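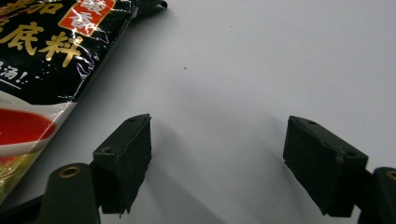 Black package with gold lettering and a red label on a pale tabletop.

Home | Plans | Workshop | Newsletter | Contact

Plan Library Update: Edition 3 of the Vargate Trailer Drawings

The Jarholm Plan Library has released Edition 3 of the construction drawings for the Vargate bicycle trailer. The new edition replaces all earlier printed and downloaded copies, and members who intend to begin a build this season are asked to work from it exclusively. Members with a build already under way should read the section on transition before cutting any further material.

The Vargate has been the most frequently borrowed plan set in the library for several years. It is a flatbed trailer with a welded steel frame, intended for general loads and towed from the rear axle of an ordinary bicycle. The design remains the work of Soledad Barroso, who has approved each of the changes in the current edition. The drawings were checked against a completed trailer by Dineo Hlongwane and redrawn for print by Ivone Tavares.

What has changed

The plan set now consists of 12 sheets. Earlier editions placed the frame, the axle mounts and the tow arm on one crowded page, and members reported difficulty in telling cut lengths from finished lengths. Each assembly now has its own sheet, and every tube is shown with its cut length only. Finished dimensions appear on the general arrangement drawing and nowhere else.

The tow arm has been revised. The bend nearest the hitch is replaced with a mitered and welded joint, which can be made with a hacksaw and a file by members who do not have access to a tube bender. A full-size paper template for the miter is included. The template must be printed without scaling, and the reference line along its lower margin should be measured with a steel rule before the template is wrapped around the tube. Printers set to "fit to page" will produce a template that looks correct and is too small.

The axle mounts have been moved slightly toward the rear of the bed. Under the previous arrangement an unevenly loaded trailer could lift at the hitch, particularly when the heaviest item was placed against the tailboard. The new position puts a modest downward load on the hitch when the bed is evenly filled. It does not remove the need to load sensibly, and the loading notes on the general arrangement drawing have been rewritten accordingly.

The cutting list has been reordered so that the longest pieces come first. Members buying tube in standard lengths should find that less is left over. The list continues to allow for the width of the saw cut, and that allowance should not be added a second time.

Withdrawn drawings

Two drawings have been withdrawn. The first is the optional folding tow arm, which depended on a pinned joint that several builders found prone to wear. The second is the wooden side panel with the sliding latch. Neither will be reissued in its previous form. A replacement side panel is being prepared by Elaine Barros and will be announced in this newsletter when it has been built and tested.

Trailers fitted with the folding arm may remain in use provided that the pin and both lugs are inspected before each trip. Any visible elongation of the pin hole means that the arm should be taken out of service. The fixed tow arm in Edition 3 can be fitted to an older frame without alteration to the front crossmember.

Builds already under way

Members who have cut tube to the previous cutting list may continue with it for the bed frame, which is unchanged in overall size. The axle mounts should be positioned according to the new edition. If the mounts have already been welded, the frame should not be cut apart on this account. The earlier position is acceptable for light loads, and the member should mark the trailer with the lower load figure printed on the earlier drawing.

Mixed sets of drawings have been a source of error in the past. Please write the edition on every loose sheet taken into the workshop, and discard superseded copies once the build is complete.

Workshop sessions

Two introductory sessions on the new drawings will be held in August at the Pimentel workshop, each beginning at 6:30 p.m. Both sessions cover the same material, and members need attend only one. Kátia Falcão will demonstrate the marking and filing of the mitered joint and will review the order in which the frame should be tacked. No welding will be carried out by attendees at these sessions. Eye protection is provided. Closed shoes are required, and members without them will be asked to watch from the office doorway.

Places should be reserved through the workshop desk. Members who wish to have their own cut pieces checked for length may bring them, labeled with the part letters used on the cutting list.

Obtaining the plans

Edition 3 may be downloaded from the members' area of the library. Printed sets are available at the workshop desk for the cost of paper. The full-size template is supplied on a separate sheet in the printed set and should be removed before the remaining pages are folded.

Members who borrowed a bound copy of the previous edition are asked to return it to the desk, including copies with pages missing. Penciled notes in returned copies are welcome and will be read before the next revision.

Corrections to the new edition should be sent in writing to Ivone Tavares, quoting the sheet title and the part letter. Questions of design, including requests to alter the size of the bed, should be addressed to Soledad Barroso. The library is unable to approve modified trailers by correspondence.

2 comments | Share this item

Related items
Kaltex Workstand: Revised Clamp Drawing
Borrowing Bound Plan Sets: Return Procedure
Printing Full-Size Templates at Home
Storage of Steel Tube at the Pimentel Workshop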